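Operators wanted, two-arm parts handling (paid, part time)
Pistavari, Unit 2, Delport Yard
Posted 5 January 2025

We need 6 more people to drive our robot arms, starting soon as possible. No degree, no coding. If you've worked on a bench, in a garage, a kitchen, a sewing room, anything with your hands, please read on.

What it is: you guide a pair of arms through a short job with small car parts, the computer records every move, you reset and go again. The recordings go to the learning team at Brasari, who train the software on them. Current set is brake pads, small round black parts and a metal tray on a brown mat.
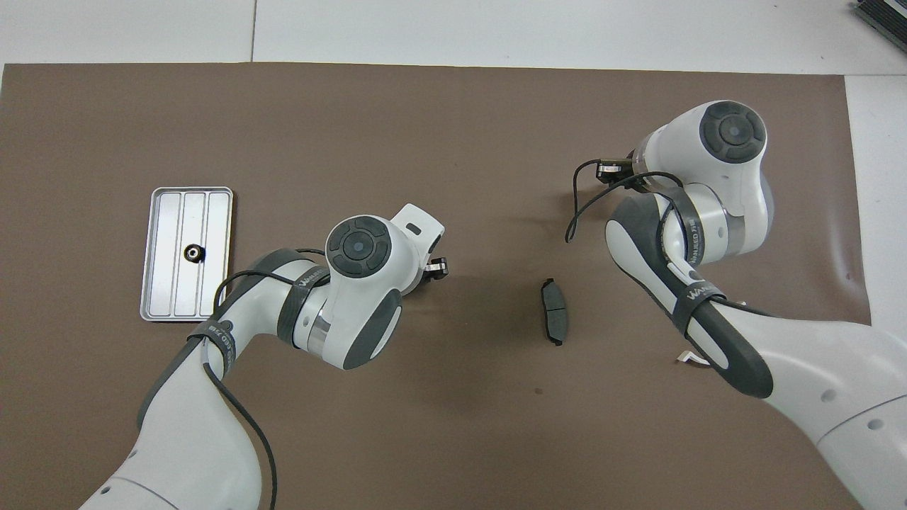
Each run is one example. Slow and clean beats fast. If you fumble, say so on the sheet and do another, a fumbled run marked as good is the worst thing you can hand us. We have 289 good ones so far on this set and want a lot more before July, from different hands. Everyone reaches a bit differently and the system needs to see that.

Left-handers very welcome, we are short of them.

Hours and pay
Shifts of 2 hours, mornings or afternoons, pick your own. £20 an hour, training paid at the same rate. Bus fare back if you keep the ticket. Kettle, lockers, step-free entrance. Parking is awful.

What you'll do on a shift
- Lay the parts out as per the card. Positions change every run, please dont tidy them into rows.
- Check both arms are in their start pose, and that nothing of yours is on the table.
- Run the task, left and right arm both. Stop when the card says stop, even if you could do it nicer.
- Note the part, the run number and anything odd. Dropped, slipped, picked up the wrong way round, all of it.

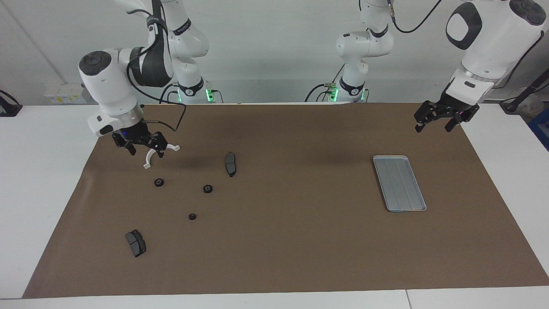

Who we're after
Over 18. Steady, patient, ok with doing the same thing again and again and still looking properly. Fine sitting or standing for a full shift. Glasses no problem. Gaming helps some people, not others.

You'll get a half day with Sunita Hutchins, who runs the floor, before you record anything that counts.

To apply
Few lines to Aisling Dunne at the Pistavari front desk, or drop in. Say when you're free and what you've done with your hands. No CV needed. If you already did the Kubiak set with us you can skip the trial, just put that at the top of your note.

Replies go out in the order they come in. Places go quick so dont hang about, and tell us if your avaliable at short notice.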